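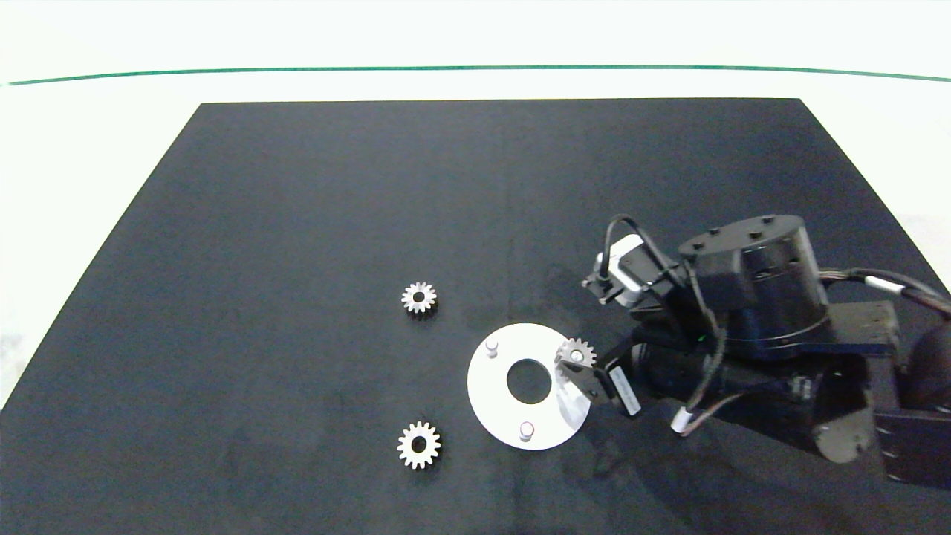 Fig. 2. Both loose gears and the white plate, laid out on the bench.

Fitting the gears (Proka gear kit)

1. Lay the plate down with its two pins pointing up. I like a dark tabletop for this (silver shows up so nicely on it!).

2. Slide a gear over each pin, flat side down. If it sticks, lift it off and start again.

3. Give each gear a slow turn with your fingertip.

Note: I keep my gears well apart until I need them.

Caution: please don't hammer anything! I bent a pin that way in September.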